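Washing at 30: does it really get tea towels clean?
Home Technology project report, 2025-03-20
Walid Khalaf

I picked this subject after an argument in our kitchen. My aunt boils everything, and I mean everything, while my flatmate Zulmira Prata does the lot on a cool wash and says life is too short. They couldn't both be right, so I thought I'd try to find out and get a project out of it at the same time!

My plan was simple. I bought a pack of plain cotton tea towels from the market in Telby, cut them into squares and stained them with the three things that turn up most in our house – black tea, tomato sauce and cooking oil. I let the stains sit overnight, which made my room smell like a bad café, and then washed the squares at two temperatures, 30 and 70 degrees, with the same powder (Erkov, the cheap one in the green bag) and the same dose each time.

Tea was the surprise. I was sure the hot wash would win easily, but the squares looked so alike when they were dry that Zulmira mixed them up and I had to check my pencil marks on the corners. Tomato left a faint orange ring at 30 and hardly anything at 70. Oil was the worst by far. The cool squares felt fine but you could see a darker patch when you held them up to the window, and a second cool wash didn't shift it.

I should say something about drying as well, as my teacher asked about it. I dried everything on the rack indoors. If I'd hung the squares in the sun I think the tomato would have faded more, and I'd like to try that in April when the weather picks up.

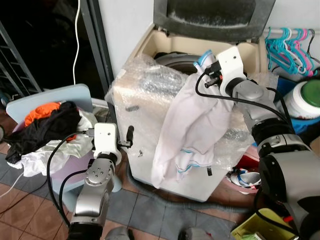
Fig. 1. Striped white cloth at a top-loading washing machine.

The weak point of the whole thing is how I judged the stains. I did it by eye, with Zulmira giving a second opinion, and she kept being kind to the cool wash – no prizes for guessing why. A proper colour chart would have been fairer. I also never tested smell, and that's what my aunt cares about most.

For now I wash tea towels at 30 unless there's been frying, and then they go in hot.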